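The quiet hour before the arm starts

At Carico, a packing workshop that sends out spare parts for coffee machines, the robot has one job. It takes small bags from a tray and drops them into an open cardboard box on the floor. The cell was built by Netura, and the people who look after it follow a short routine at 6 in the morning, before the first order is printed.

First they wipe the chrome rod above the gripper with a dry cloth. The supplier's manual, which is 30 pages long, asks for this every 100 hours, but the workshop does it each day. Dust on the metal travels down to the collar, and from there it is difficult to remove. Then they push each finger lightly by hand. If one moves more than the other, the screws are checked before anything else.

After this comes the view of the wrist camera. The operator sends the arm to its rest position, low and near the wall, and looks at the monitor. The box must be in the lower left corner and the gripper on the right side. Last winter the camera holder became loose, and the arm missed the box 386 times in one month. Now the morning picture is compared with a saved one, and a difference of a few millimeters is enough to call for a new calibration.

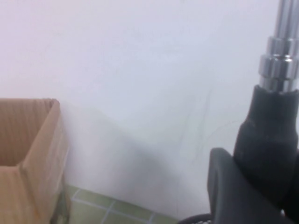
WORKSHOP NOTES

The wall behind the cell was left white on purpose. With a plain surface the software finds the edge of the cardboard more easily, although a soft shadow can still fall there and confuse it. For this reason the threshold was set by hand, with the lamps on and again with the lamps off.

The box itself needs attention too. When a corner is torn or a flap folds outward, the measured edge changes a little, so a worn box is replaced at the end of the shift. The counter showed 1,244 cycles since the last change of finger pads, and the next pair was already on the shelf.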